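Search this site Go

Home Diary Workshop notes Archive

July, evening

Spent most of the day on the two-arm cell. It has been drifting since we moved it into the Plustport unit, and I wanted it sorted before the Zaugg job starts. Got in at 8, put the kettle on, and read back through the log. Run 1127 was the last one I would call good.

Started with the cables. The coiled one on each wrist had worked itself round further than I like, so I drove each arm slowly through its full reach and watched for snagging. The left one needed turning back and re-tying. Then I went over the screws on the gripper brackets. Two were loose on the left hand and I put a drop of thread lock on them.
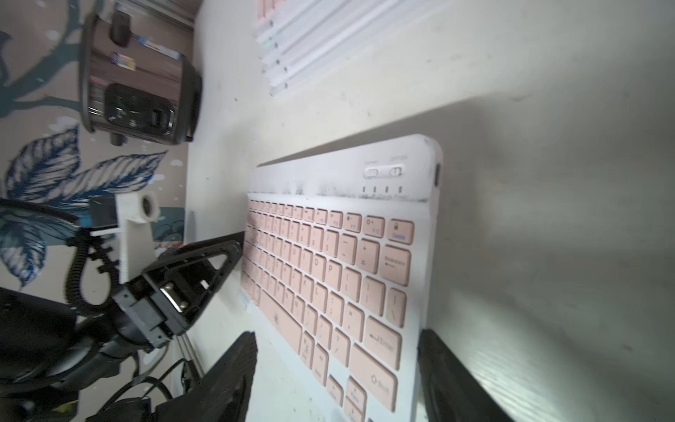 After that, the finger zero. I use 20 slow open and close cycles, then write down where the fingers stop. The left was out by 2 mm at the closed end, which would explain the poor grips last month. Reset it in the Brirow software, saved the file under a new name and kept the old one in case. The right was fine and I left it alone.

Lunch late. Rang Comcombe about spare finger pads and was told they only sell them in bags of 1000. Will try elsewhere, or cut our own again from sheet. 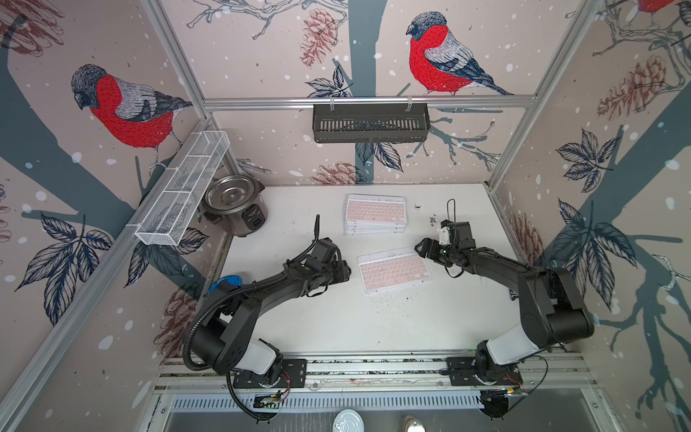
In the afternoon I checked the base plates and the front rail. One bolt on the right-hand base took a quarter turn, the rest were tight. Looked over the boards by the bases as well and pushed every plug home with the power off. The table wants a proper sweep, there are crumbs all over it – I'll do that first thing, before the pads get dirty. The keyboards can stay where they are until then.

Last job was a slow run with both arms at quarter speed. No faults on the screen. The left shoulder still makes a faint tick on the way up, and I couldn't find it by hand. Might be a gear, might be the cover rubbing. Wrote it in the log and switched off at 6.

Need to order thread lock and small cable ties.

Contact | Copyright, all rights reserved | Back to top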